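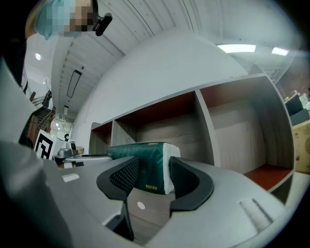

Stories > Short Fiction > Trundcombe Tales

Latest | Archive | Contributors | Submit | Contact

The Shelves at Trundcombe

The shop had been shut for nine weeks when Parveen Sethi got the keys. The agent gave them to her in a brown envelope with the alarm code written on the back, and told her the alarm didn't work.

She let herself in by the side door and stood among the shelves. They were grey, and longer than she remembered. As a girl she had come in for milk and matches and once, in October, for a pumpkin, and the shelves had been so full then that she had never noticed they had backs. Now she could see the wood grain, a light one in the middle and a pale one to the right. Old Mr Paulík had painted some of the bottoms himself, a reddish colour, and had not gone on to the rest.

She put her bag on the counter and rang her brother.

"It's bigger than I thought," she said.

"Is that good?"

"It means more stock."

Asier was at work and couldn't talk for long. He asked if the roof leaked and she looked up at the long white panels and said she didn't think so. He asked if she had eaten. Then somebody wanted him and he rang off.

She had 500 pounds left for stock after the rent and the insurance. The wholesaler in Karirard did not deliver for less than that, so she had spent the whole of it on one order, sitting on her bed with the catalogue and a pencil. Tea, tinned tomatoes, washing powder, batteries, rice, bird seed, string. She had put down paper tissues last. Her mother said people always ran out of tissues.

The van came at 10. The driver was a young man with a bad cold. He brought the boxes in on a sack truck and left them in the middle of the floor, and she signed for them. When he had gone she cut the tape on the first box, and it was tissues. So was the second. She opened a third from the bottom of the pile to be sure, and then she found the delivery note and read it properly.

She had ordered 10 packets. They had sent 110. There was no washing powder and no rice.

She rang the wholesaler and waited a long time. A woman came on and asked for the account number, then asked for it again.

"It says 110 here," the woman said.

"I wrote 10."

"It could be a one and a ten. Somebody might have read it as that."

"Why would I write a one and a ten?"

The woman said she would have to speak to the warehouse. The warehouse was at lunch. Parveen looked at the clock over the door, which had stopped, and then at her phone. It was twenty to eleven.

She made tea in the back room, where there was a kettle and one cup. She drank it standing up. Then she went back out and started on the shelves, as there was nothing else to be getting on with.

She wiped each one down first. The cloth came away black from the top board and she had to change the water twice. In the narrow compartment at the end she found a penny, a hairgrip and a price ticket for tinned pears. She kept the ticket. She dried everything with an old towel and then she began to put the packets out, one row along the front and another behind it, all facing the same way.

It took longer than she expected. When she had finished she stood by the door, where a customer would stand. There was the tea, and the tomatoes, and the string. Everything else was tissues.

At half past twelve a man put his head in.

"Are you open?"

"Not till tomorrow."

"Only I saw the light." He came in anyway. He was wearing a coat in spite of the warm day, and he had a small dog under one arm. He looked along the shelves for a while. "You've got a lot of tissues," he said.

"There was a mistake with the order."

"Paulík had that once with candles. He had them for years. We had a power cut in the end and he sold the lot in an evening." He shifted the dog to the other arm. "Have you got any bird seed?"

She went through the last box and found the bird seed at the bottom, under the batteries. The till wasn't plugged in, so she wrote the sale on the back of the agent's envelope. He had the right money. At the door he stopped, came back, and picked up a packet of tissues as well.

"You don't have to do that," Parveen said.

"I've got a drip," he said. "Hay fever. I'm a martyr to it till August."

She wrote that down too.

The wholesaler rang back in the afternoon. The warehouse had found the order form and agreed that it said 10. They would fetch 100 packets when the van was next out that way, and they would send the rice and the washing powder with it, but the van wasn't out that way for a fortnight. Parveen said she couldn't keep a shop for a fortnight without rice. The woman said she was sorry. She did sound it.

"Can I sell them in the meantime?" Parveen asked. "The tissues. If I paid you for the ones I sold?"

There was a pause while the woman asked somebody.

"He says he doesn't see why not."

So she took a piece of card from one of the boxes and wrote a price on it with the thick pen. She thought it looked too dear, turned the card over, and wrote a lower one. She stood it on the middle shelf, leaning against the front row, and it fell over. She stuck it down with parcel tape.

Asier came at six with chips. He walked the length of the shelves with his hands in his pockets and didn't say anything until he got to the end.

"Mum'll be pleased," he said.

They ate on the step with the door open behind them. Across the road a woman was taking in her washing, and she waved - at the shop or at them, it was hard to say - and Parveen waved back. She told him about the man and the dog and the candles. Asier said he remembered those candles. They had smelled of fish.

When the chips were gone he wiped his fingers on the paper and looked about for something better. Parveen went in and got him a packet, and on the way back she wrote it on the envelope.

"Are you charging me?" he said.

"Yes," she said.

He felt in his pocket and gave her the money.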